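3.2 Study Sites and Enrollment

Children were enrolled at two outpatient pediatric clinics, Vendalcombe and Keston, which share an electronic record and a common intake form. Both clinics see children from birth through age 17 and offer same-week appointments for new foster placements. A child was eligible if the placement began during the study window, if the placing agency had requested an initial health screen, and if the clinic received a placement notice from the agency before the visit. Siblings placed together were treated as separate cases, with a household code to allow for clustering in the models.

Placement notices were received for 4,000 children. After removal of duplicate notices and children whose placement ended before a visit could be offered, 3,908 remained in the analysis file. Of these, 1,040 were under two years of age at placement. The file was locked on 11/29/18, and notices received after that point were not added.

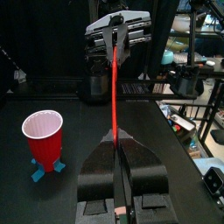 3.3 Outcome Measures

The primary outcome was completion of the initial health screen within the time set by the placing agency. A screen was counted as complete when the record showed height, weight, a physical exam, an immunization review, and a signed summary sent to the caseworker. Screens lacking the signed summary were coded as partial and were grouped with missed screens in the main analysis. A second analysis, given in the appendix, groups them with completed screens.

Secondary outcomes were completion of a dental referral, completion of a developmental screen for children under five, and presence of a prior immunization record at the first visit. Immunization records were taken from the state registry where a match could be made on name and birth date. Where no match was found, paper records supplied by the caregiver were accepted if they showed the date of each dose.

3.4 Record Review

Two reviewers at Riviere abstracted each chart on a standard form. The form was tested on 87 charts from the Zidville satellite office, none of which entered the study. Two items were reworded after this test: "prior medical home" was split into clinic name and last visit, and "behavioral concern" was limited to concerns written down by a clinician. Reviewers were not told the placement type until the form had been submitted. Disagreements were settled by a third reviewer, whose reading was final.

Free-text notes were searched only when a coded field was blank. Values found this way were flagged so that the models could be rerun without them. Visits to outside clinics were included when a visit note had been scanned into the record; a caregiver's report of an outside visit was not enough on its own. Charts still open in February were reviewed a second time, and the later entry was kept wherever the two differed.
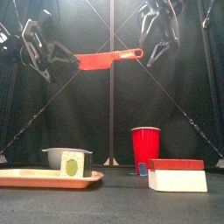

Figure 1. Red plastic knife held horizontally by the left gripper, with a second gripper open at right.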